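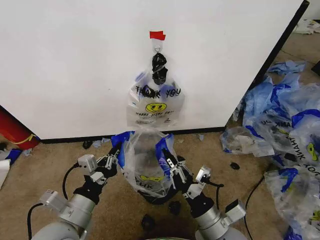
白い板のフックに掛けてある袋。THANK YOU の文字と、黄色いにこにこの顔。

Trolholmの見学会に行きました。日付は29/08/2024、暑い日でした。私は日本語を勉強中ですから、変な書き方があったら許してください。

Trolholmは、店で使う袋や包装の小物を集めて、小さい店に売る会社です。事務所と倉庫が同じ建物にあります。一年に二回、四月と夏に見学ができます。友だちのThư Bùiさんが申し込んでくれて、二人で参加しました。参加費は509円で、冷たいお茶が付いていました。半端な金額ですが、受付で小銭の用意がよくできていて、待つ時間はありませんでした。

最初に倉庫を見ました。棚には箱が天井の近くまで積んでありました。案内の方の話では、袋の種類は669あるそうです。紙の袋、布の袋、果物を入れる網の袋もありました。私は紙の袋の棚が一番好きでした。紙の匂いは、子どものときに通った文房具屋を思い出させます。

次に、カーペットの部屋に入りました。袋の掛け方を考える部屋です。白い大きい板に赤いテープの小さい印があって、その下に透明の袋が下がっています。THANK YOU の下に黄色い顔、その下に HAPPY EVERY DAY と書いてあります。私の国の市場でも似た袋をよくもらいますので、少しなつかしい気持ちになりました。持つところは上で結んで、黒いもので留めてあります。こうすると、店のレジの横に掛けても場所を取らないと教えてもらいました。 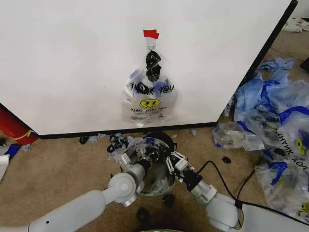 袋の持つところは、薄いものほど左右がくっついて、開くのに時間がかかります。Thưさんは前にTiêuという食堂で働いていましたから、このことをよく知っています。昼の忙しいときには、袋を開く時間が一番いやだったと言っていました。指の先で持つところを少しこすって、それから左右に引くのが彼女のやり方です。私もまねをしましたが、三枚目でやっとできました。

質問の時間に、まとめて買う場合の値段を聞きました。普通は3000枚からですが、初めての店は200枚でも注文できます。印刷を自分の店の絵に変えるときは、別に相談が必要です。私のおじのPhúc Viは小さいパン屋を開く準備をしていますので、この話は大事にメモしました。見本の紙の袋も一つもらいました。

一つだけ残念だったのは、説明が速かったことです。「持ち手」と「取っ手」の違いを聞きたかったのですが、次の部屋へ移る時間になりました。紙の資料がもう少しあれば、外国人の参加者も楽だと思います。

帰りに駅の近くのCludanoという喫茶店に寄って、アイスコーヒーを飲みました。Thưさんは四月の見学会にもまた来たいそうです。申し込みは電話だけですから、行きたい方は早めに電話してください。駅からは歩いて十五分ぐらいで、途中に坂があります。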